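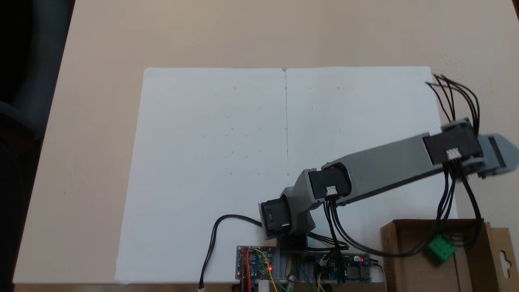

Rain Barrel FAQ
2 min read

How big a barrel do I need?
Start with 200 liters! It fills fast in a good storm, and you can always link a second one later.

Can I water tomatoes with it?
Yes - pour at the soil and keep the leaves dry. My Siltano plum tomatoes love it.

Does the barrel need a stand?
I'd say so. Mine sits 15 inches up on blocks, so a watering can slips right under the tap.

When should I drain it?
Before the first hard frost. Leave the tap open all winter.

Related
Mulching in September
Fixing a Slow Downspout
Compost for Small Yards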